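Wurov Learning Center: Pages for Young Readers

How a Robot Learns From a Person

A robot arm does not know how to pick up a can. A person must show it. At the Hurkthorpe workshop, the teacher holds a set of controls, and the robot arms copy each move the teacher makes. A computer saves every move. One task may be shown 1,000 times.
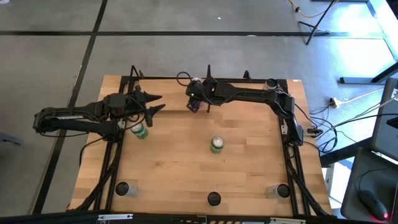

What the Teacher Does

1. Place the cans on the table.
2. Guide one gripper slowly to a can.
3. Close the gripper and lift.

The cans are put in new spots before each turn. Young visitors aged 13 and under may try the controls on Sunday with an adult. Questions may be sent to Daiane Brito, Visitor Programs.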